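The bag that came back

Grikenham has one high street, one car park and, until last spring, a bin outside the chemist that overflowed by lunchtime every Monday. Most of what spilled out of it was packaging. Carrier bags made up a good share, although it is years now since any shop in the town gave them away without charging.

Charging for bags changed habits quickly in places like this. People who had taken four or five at the till began to bring their own, or walked to the car with a loaf under one arm. What the charge didn't do was get rid of the bags already in people's homes. They went into drawers, under sinks, behind doors and into the boots of cars, and many are still there.

Bredidus, a small hardware and household shop at the lower end of the high street, decided to ask for them. A card went up in the window in June inviting customers to hand in any clean carrier, of any make, for other customers to use. The shop expected a trickle. By the end of the first month it had taken in 414, and the staff had to clear a shelf in the stockroom that had been meant for paint trays.

Sorting was the first job. Bags with split seams or missing handles were put to one side for recycling. So were the very thin ones used for loose fruit, which tear as soon as a tin goes into them. The rest were shaken out, checked for old receipts and hung up by the handles near the door, where people could pull one off on the way out.

Hanging worked better than folding. The shop had tried folding them into small triangles, a method that plenty of households swear by, and found that customers didn't like undoing them at the till with a queue behind. A bag on a hook is ready to use. It also airs, which matters if it has spent two years in a cupboard next to the dishcloths.

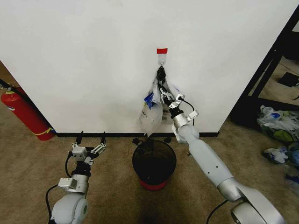
How many times can a thin plastic carrier be used before it gives out?

It depends on the load more than the number of trips. A bag used for bread, post or a change of clothes may last for months, while one used for glass jars can fail on its second outing. The handles usually go first, stretching into a thin cord before they snap, and a bag at that stage is best kept for light things or used to line a bin.

The café next door, Quezada, joined in during the autumn. It doesn't sell much that needs a carrier, but it had the opposite problem: regulars left bags behind on chairs, often with nothing in them. These now go to Bredidus at closing time. In return the café gets first pick of the strong ones for its coffee grounds, which it gives away to allotment holders in loads too heavy for a paper sack.

Some shops have been less keen. A carrier with another firm's name on it is an advertisement for that firm, and a butcher further up the street prefers his meat to leave in his own paper. Food shops also have to think about hygiene. A used bag is fine for a boxed light bulb and less fine for a piece of fish, and there is no easy way to tell by looking what the last owner carried in it. Bredidus deals with this by keeping a notice beside the bags saying that they are for wrapped goods only.

The bigger question is what happens at the end. Soft plastic is awkward to recycle. It is light, it catches in sorting machinery, and much of it arrives dirty. Firberg, the firm that collects from the industrial estate outside the town, will take clean film from businesses if it is baled and dry, but doesn't collect from the high street. The split bags are therefore stored in a sack in the stockroom and driven over when somebody has a reason to go that way. It took until Christmas to fill the first sack.

Nearly 1,000 bags have now passed through the shop. It is a small figure beside what a supermarket handles, and the staff are wary of making too much of it. They have noticed, though, that fewer bags are coming in each week and that the same ones keep turning up. A green one with a mended handle has been in at least 12 times.

Anyone thinking of doing the same elsewhere won't need much equipment. The spot should be close to the exit and away from anything that drips. Bags should be hung in small bunches, as a large one pulls apart badly and half of it ends up on the floor. Someone should go through them once a week. At Bredidus this is done on Monday morning, before the door is unlocked, and takes as long as it takes the kettle to boil.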